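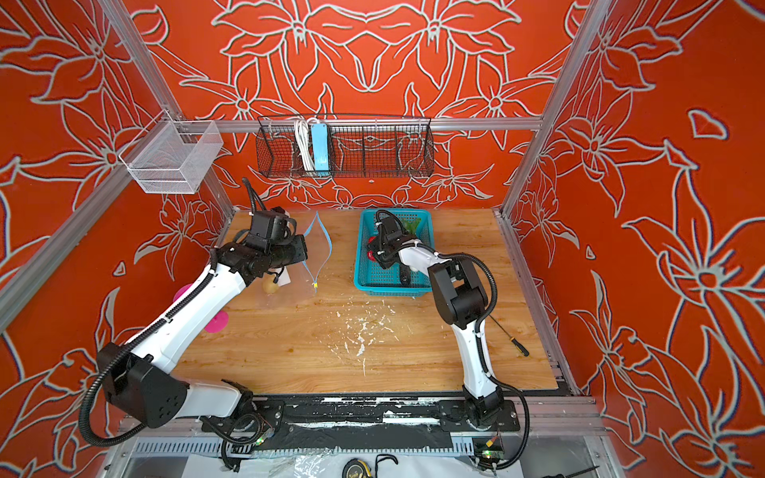
Fig. 1. Work area with two arms, lily-print wall panels and timber tabletop.

3. Installing the Waltia character pack

This section covers adding the Waltia pack to an existing copy of Clellstead and assigning the new playable character to a saved game. The base game must be at build 612 or later. The build number is shown at the bottom left of the title menu.

CAUTION: Installing the pack converts all save files to the new format. Converted saves cannot be opened in earlier builds. Copy the Saves folder to another drive before starting.

3.1 Before you begin

1. Quit Clellstead and close the Jamel launcher, including its icon in the system tray.
2. Confirm that the drive has at least 30 GB free. The installer unpacks to a temporary folder and clears it on completion.
3. Disable any third-party mods that alter character models or colour palettes.

3.2 Installation

1. Open the Jamel launcher and sign in to the licence holder's account.
2. Select Library, then Clellstead, then Add-ons.
3. Tick Waltia and select Install. Do not put the computer to sleep while files are being verified.
4. When the status changes to Ready, select Launch. Shaders are recompiled on first launch, and the progress bar may stop at the same point for several minutes.

Note: If the status stays on Pending, sign out, restart the launcher and repeat from step 2.

3.3 Assigning the character

1. Load a save in which Chapter 3 has been completed.
2. Travel to any safehouse and open the Roster screen.
3. Highlight Adeyemi and press Confirm. The character joins at the current party level with the Storm ability tree unlocked to its first tier.
4. Assign up to 5 abilities to the quick wheel. Passive abilities do not occupy a slot.
5. Save manually before leaving the safehouse. Autosave does not record roster changes until the next area has loaded.

Note: Adeyemi cannot be selected during flashback missions. The previous party leader is substituted and returns to the reserve list afterward.

CAUTION: Do not remove the pack while Adeyemi is the active party leader. The save will fail to load until the pack is reinstalled.

3.4 Controller mapping

Storm abilities use the left trigger as a modifier by default. To change this, open Options, Controls, Advanced and set Modifier Behaviour to Toggle or Hold. Custom layouts made before the pack was installed are kept, but the new actions are left unbound and must be set by hand.

Section last revised Monday, June 29, 2020.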